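Apr 14, 2021

Spending the robot money (or trying to)

So the budget came through! I know I've been moaning about it since February, and I'd more or less made my peace with another year of borrowing bits from other people's benches, but there it was in my inbox on Monday with a proper cost code and everything. £3,000 for the cloth handling work, to be spent on equipment and consumables, and no, I can't spend it on biscuits (I asked).

My first thought was that three grand is loads. My second thought, once I'd opened a spreadsheet, was oh dear.

The big question is arm or no arm. Sushil Lodhi, who sits opposite me and has bought far more kit than I have, was firmly on the side of no arm. His point was that anything we could get for the money would be a small desktop thing, fine for pushing blocks about, and we'd spend the whole summer fighting the wobble in it. I did get a quote from Okabe for a refurbished one, mostly to prove him wrong, and it ate the lot before we'd added a stand, a power supply or delivery. Sushil was very gracious about it. He only mentioned it twice.

So for now it's hand-held grippers. We've got one going already and I want 2 more, so that people aren't queuing for the same one and there's a spare when something snaps. The parts list is mostly printed pieces and screws, plus those little brass threaded inserts, which come in bags of 50 and vanish at a terrifying rate. I swear half of mine are in the carpet. Kudeo do a decent bag of mixed sizes but the postage is daft unless you order a lot at once, so I've been keeping a list on the wall and shouting at people to add to it.

Fingers are where I keep changing my mind. Ours are plain chunky blocks, and they're lovely on anything with a bit of thickness. Thin fabric lying flat on a table is another matter! You come in from both sides and you're really hoping for a fold to grab. Plorkik sell a soft tip set for £67, and I've had it in the basket and out of the basket all week. Sushil reckons we should print a few shapes ourselves first and see how far we get for the price of a reel of filament. He's probably right, but I do love a parcel.

Then there's the cameras. I'd pencilled in matching ones for the new grippers and then found that Fotunora had put their prices up, so that line of the spreadsheet is now red and I'm not looking at it. It might mean one new gripper this side of the summer and the second one later. I'd rather do that than buy two different cameras and spend my life recalibrating.

The bit I hadn't budgeted for at all (learn from me, please) was stuff to pick up. You think, it's cloth, there's cloth everywhere. But you want variety, thick and thin, stretchy and stiff, and you want things you don't mind getting grubby. I put down £50 for it and went round the charity shops on Saturday morning, and had a brilliant time. Tea towels, scarves, a pillowcase with ducks on it, and a few ties, which are much trickier than I'd expected, all those layers sliding over each other. I've got change left, so there may be a second trip, and I have my eye on some very ugly napkins.

Still to sort: spare filament, a storage box with a lid that shuts, and whether I'm allowed to claim the bus fare. If anyone has used the soft tips on woven stuff, leave me a comment before I crack and click buy.
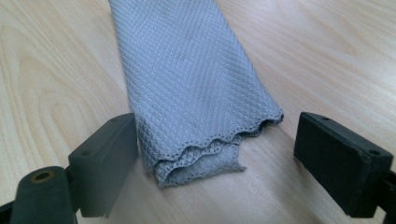 Silver tie versus the chunky fingers.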